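Returns floor at Osport: working next to the arms

Text and photos: Jeferson Furtado

Drarner takes back phones and phone cases that customers have sent to the stores that sold them. Everything comes through one building on Boateng Road in Osport, where 86 people open the parcels, check what is inside, clean it if it needs cleaning, and send it on to be resold, recycled or thrown out. Until last August all of that was done by hand. Since then two robot arms have been working on the returns floor, doing part of the sorting.

The system is called Riltament. I have worked at the building for six years, most of them on sorting, and I was asked to put this page together because I usually have a camera with me. The notes go in the order the goods move.

Receiving

Parcels come in at the north door before the first shift starts. On a normal day there are 1,300 of them, more after a holiday. They are still cut open by hand. A machine for this was looked at and dropped, because too many of the parcels are home-made - old cereal boxes, three layers of tape, sometimes a sock.

The receiving crew has the same number of people as before. What changed is that they now put the contents straight on a tray and skip the first rough sort. Some of them miss it. Opening boxes all morning is dull and the rough sort broke it up.

First table

The tray goes to a person who takes out anything that isn't a phone or a case: chargers, letters, receipts, SIM tools. Letters are read. If a customer has written that the battery gets hot, the phone goes in the metal cabinet and does not go near the arms at all. Lyle Calloway wrote that rule on a piece of cardboard the first week and it has since been printed and laminated.

Lyle runs the sorting side. He was against the arms when they were announced and said so at the meeting. He now says they are fine for what they do, and that what they do is less than the brochure said.

The sorting benches

This is where the work changed the most. There used to be people along both sides, picking items up, turning them over, and putting them in the right bin. On my best shift I did 410. My wrists were not good that year, and I was not the only one.

The arms now do the picking up and putting down. Each one has a two-finger gripper with a camera close to it, and a person looks after both arms from a stool between the benches. That person is called the minder. We take turns, two hours at a time, because after two hours you stop noticing things.

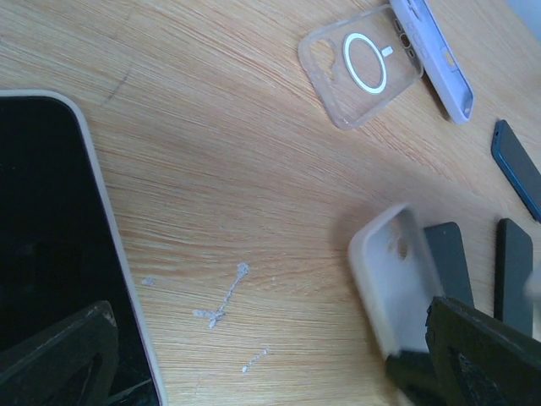
Clear cases gave the most trouble in the first months. The camera looks at the wood through the plastic and does not always find the edge, so the fingers close too early or too far over. Solid colors were easier from the start. Soft silicone is its own problem, since it bends when it is gripped and comes out of the fingers at an angle.

When an arm misses, the minder can leave it to try again or take the item out. New minders take everything out. After a few weeks they learn to wait for the second try.

The minder's log

Every item taken out by hand is written down, with the type of case and what went wrong. It is a paper sheet on a clipboard. The plan was to do it on a tablet, but we wear gloves on the floor and the tablet did not like them. The sheets go to the technicians once a week, and they change settings from what we write. In August there were pages of it. Now a sheet lasts most of a shift.

Grading

Grading is done by people. Scratches, cracks, glue residue, yellowing, a button that sticks - you need light and a thumbnail for that. Five of us moved from sorting to grading when the arms came. It pays a little more and you sit down. It is also harder on the eyes, and we asked for better lamps and got them in the second month.

No one was let go when Riltament was installed. Four people who left during the year were not replaced, and that should be said too. The temporary workers who used to come in after the holidays were not called this time, and several of them had been coming for years.

Cleaning

Two sinks, a drying rack and a radio. Nothing has changed here except that the trays arrive at a steady pace. Before, there was a rush after lunch and nothing at the end of the day. The cleaning crew likes it better. The arms do not slow down at three in the afternoon, so there is less chance to catch up, and breaks have to be taken on the clock.

Shipping

The finished boxes leave from the south door. The drivers have never seen the arms and mostly ask whether they are loud. They are not. The compressor in the corner is loud, and it was there before.

More photos will be added when the second grading room opens. If you work on the floor and want one taken down, tell me or leave a note at Lyle's desk.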